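作業台まわりの覚え書き:二指グリッパーとハンドカメラを試すときの要点

卓上アームの先端を付け替えて比較するときの手順と、作業中に気づいた細かい点をまとめる。対象は家庭や小規模な工房の作業台で、電動の二指グリッパーと手首側の小型カメラを使う場合に限る。吸着式と三指以上は扱わない。

比較に使った指は、Grindanoの標準指、Clilteta製の細身の指、RarnentのデータをもとにこちらでRを付け直した改造指の3種。コントローラーはSonの小型機で統一した。コントローラーまで同時に替えると、差がどこから出たのか切り分けられない。

1.台の準備

天板は白か淡い色の無地がよい。木目や方眼のあるマットは、カメラで位置を出すときに模様を輪郭として拾うことがある。白い天板では逆に露出が上がりすぎる場合があるため、自動露出は切り、指先の面の明暗が読める値で固定する。

ホワイトバランスも固定する。自動のままだと、手首の向きを変えただけで白い面が桃色に寄ったり青に寄ったりする。色で対象を見分ける設定では、これが誤検出の原因として一番多かった。固定値は灰色の紙を一枚置いて合わせ、照明を替えたら取り直す。

照明は天井灯と手元灯を併用し、手元灯には拡散用の紙を一枚かける。直射のままでは、光沢のある部品に反射が点で出る。

2.指の取り付けと閉じ位置の確認

取り付けねじは仮締めで両指を入れ、いったん全閉にしてから本締めする。開いた状態で本締めすると、閉じたときに先端が左右または前後にずれる。

確認は何も持たせない全閉で行う。見るのは先端の合わせ目と、その下に残る隙間の形である。先端が先に当たり、根元側へ向かって隙間がわずかに広がる形なら、薄い物をつまむ用途に向く。根元が先に当たる場合は指の平行が出ていないか、取り付け面に樹脂のかすが残っている。
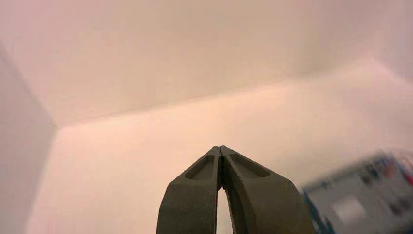 先端の高さが左右で違うときは、シムを入れる前に指そのものを左右入れ替えてみる。入れ替えてずれの向きも変われば指の個体差、変わらなければ取り付け座の側に原因がある。座の側なら薄いシムで直るが、指の個体差をシムで逃がすと、次に指を交換したときにまたずれる。

積層造形の指は、面の粗さがそのまま摩擦になる。新品の状態で滑らないからといって、力の設定を低く決めてしまわないこと。開閉1,000回のあとに測り直すと、改造指では同じ部品を保持するのに設定を一段上げる必要があった。標準指は変化なし。細身の指は保持力こそ変わらなかったが、先端の角が丸まり、薄板の端を拾いにくくなった。

指に溝やくぼみがある型は、そこに切り粉や繊維がたまる。毛の短いブラシで掃く。エアで吹くと関節側へ入る。

3.カメラの取り付け角

手首のカメラは、両指の先端が画面の中央付近に来る角度に付ける。先端が下の端に寄りすぎると、対象に近づいた最後の区間で接触点が読めない。逆に指を大きく映しすぎると、手前にある対象が指の陰に入る。押しボタンのように上から近づく対象では、この陰が問題になりやすい。

角度を決めたら、ブラケットと手首の両方にまたがるように油性ペンで合い印を入れておく。指を替えるたびにカメラを外す構造の機種では、合い印の有無で復帰の手間が大きく違う。Cliltetaの指は根元が短いため、標準指用の角度のままでは先端が低い位置に映る。指ごとに角度を控え、比較のときは必ずその角度に戻す。

横方向に速く動かすと、近くの物ほど流れて写る。位置を読む動作では、目標の手前でいったん止めてから取り込む。Sonのコントローラーには停止待ちの項目があり、初期値は4だった。この値では指の重い組み合わせで揺れが残ったため、9に上げて全種を測り直している。単位は取扱説明書に記載がなく、数値が大きいほど待ちが長いという以上のことはわからない。

4.試験用の盤を使う

日用品だけで比較すると、置き方の違いが結果に混ざる。押しボタンやスライダーを組み込んだ盤を一枚決めておくと、指の差だけを見やすい。

盤は台に対して斜めにも置いて試す。辺をそろえた置き方だけで合格とした設定は、斜めにすると手首の回転が足りず、途中で止まることがある。斜め置きでは、つまみを動かす向きとアームの軸の向きが一致しないため、力の方向のずれもここで出る。
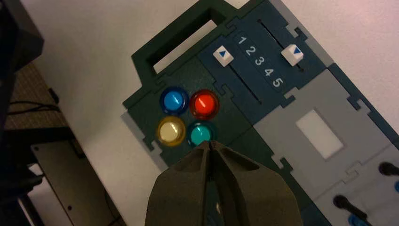 ボタンを押す動作では指を全閉にする。半開きで押すと片方の指だけが当たり、キャップの縁に荷重がかかる。ドーム形のキャップは中心を外すと先端が横に逃げるので、接触後の押し込み量を増やすより、接触前の位置を合わせ直すほうが早い。

スライダーは、つまみを挟んで動かす方法と、閉じた先端で側面を押す方法の両方を記録する。細身の指では挟む方法が安定し、標準指では押す方法が安定した。改造指はどちらでも動いたが、挟む方法では終端で停止を検出するのが遅れ、つまみをこじる向きに力が残った。終端の手前で速度を落とす設定を入れてから続けること。

盤が動いてしまう場合は、裏に滑り止めシートを敷く。両面テープは剝がすときに盤の継ぎ目を浮かせるので勧めない。パネルを組み合わせる形式の盤では、試験の前に継ぎ目を手のひらで押し、段差がないか見ておく。

5.配線と周辺

ケーブルは可動範囲の外へ回し、台の縁で一度固定する。固定点から手首までの余長は、手首を最も遠い位置まで伸ばし、さらに両方向へひねった状態で決める。基準姿勢で合わせた長さでは足りないことが多い。

結束バンドは締めすぎない。被覆がつぶれると、カメラの信号だけが間欠的に切れることがある。指の不調に見えて配線が原因だった例が、11月の比較中にもあった。映像が切れたときは、設定を触る前にコネクターを挿し直す。

6.記録の付け方

最低限残すのは、指の種類、カメラ角、力の設定、停止待ちの値、盤の向き、照明の状態。成功と失敗だけを書いた表は、あとで見ても役に立たない。失敗については「滑り」「位置ずれ」「検出なし」を分けて書く。

一つの条件を終えるたびに全閉の確認へ戻る。作業中に指が当たってねじが緩むことがあり、それに気づかず続けた分の記録は使えなくなる。

現在は、ボタン操作が中心の作業にはGrindanoの標準指、薄物の仕分けにはCliltetaの細身の指を付けている。Rarnentのデータによる改造指は、先端の面を少し広げた版を出力中で、開閉後の摩擦を測り直してから表に加える。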